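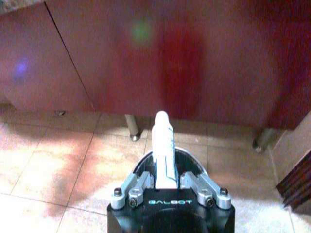
Page last changed: November, 9:40 pm

The Birkett ground holds 1,938 people when both end terraces are open. For the cup tie against Hiturell the north end stayed shut, and the gate was 623.

Birkett set up with a back four and a flat midfield. Hiturell pressed the left back from the first whistle – a sound plan, as he had played two games in the week before.
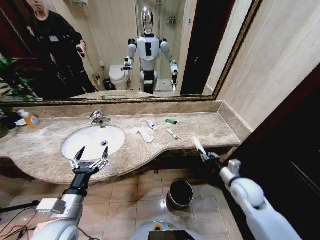
The press won them the ball high up but they did little with it. Most of their crosses came in from too deep and the keeper had time to come out and claim them.

The change came after 59 minutes. Birkett moved the right winger inside and let the full back run the whole flank.

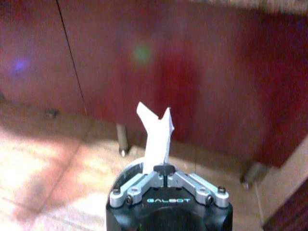

Vol. 2, page 59

Both goals started on that side. The second was a plain cutback to the near post – Hiturell had left the same gap all half. It finished 2–0, and Birkett go to Daltero in the next round.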